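Call for participants: remote evaluators for the Ketard home robot simulator

Skenora is looking for 14 people to take part in the evaluation of Ketard, our software kit for training and testing household robots in simulated rooms. The work is paid, it is done from home, and you do not need to be a programmer. We welcome applicants from anywhere in Canada.

About the product

Ketard is a subscription service for small robotics teams who cannot afford to build a test apartment. The customer loads the robot model, chooses a home and gives a task in plain language, for example "go to the door" or "bring the bottle to the counter". The current release has 27 homes. Before we open the next release to paying customers, we would like that people outside of our company try it and tell us where it is confusing, slow or simply wrong.

What you will do

You will drive a simulated robot through the rooms with a keyboard or a game controller, and you will also watch runs which the robot makes by itself. After each run you fill in a short form. We ask if the robot has reached the right place, if it came too close to the furniture, and if the colours and the shapes in the room were clear enough for you to understand where you are.

Views from one of the homes in the evaluation set: 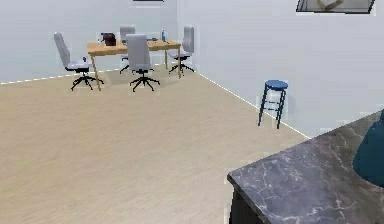
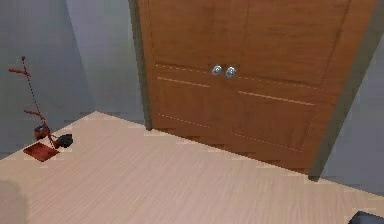 A typical session has one long navigation task and several short ones. Some are easy. Others ask the robot to turn in a tight corner or to stop at a given distance from an object, and these need patience. Please expect to repeat the same run more than once, as we compare two versions of the planner, called Fima and Suvarna. You will not be told which one you are watching.

Who can apply

- You are 18 or older and you live in Canada.
- You have a desktop or laptop computer with a separate graphics card, and a stable internet connection. A tablet is not enough.
- You can write clear comments in English or French. Small grammar mistakes are no problem for us, the author of this page makes them also.
- You can distinguish colours well, or you can tell us which ones are difficult for you. We have a separate group for participants with colour vision deficiency and we would be glad to fill it.

Experience with video games or with 3D software is helpful. Experience with real robots is welcome but it gives no advantage in the selection.

Time and payment

Each participant completes 2 sessions per week during the evaluation period. The payment is $140 per week, sent by bank transfer after your forms are received. If the software crashes in the middle of a session, the session is still paid in full. Please keep the crash report and attach it to your form.

We record the robot's path, your inputs and your answers. We do not record your microphone or your camera.

How to apply

Use the form at the bottom of this page and tell us in a few lines what computer you have and when you are usually free. A cheque of your hardware is not necessary at this stage - we will send a small test program to the people on the short list. Applications close on 25 April 2025.

Questions about the tasks or the payment can be sent through the same form, with "Ketard evaluation" as the subject. They will be answered by Ama Sarpong, evaluation coordinator.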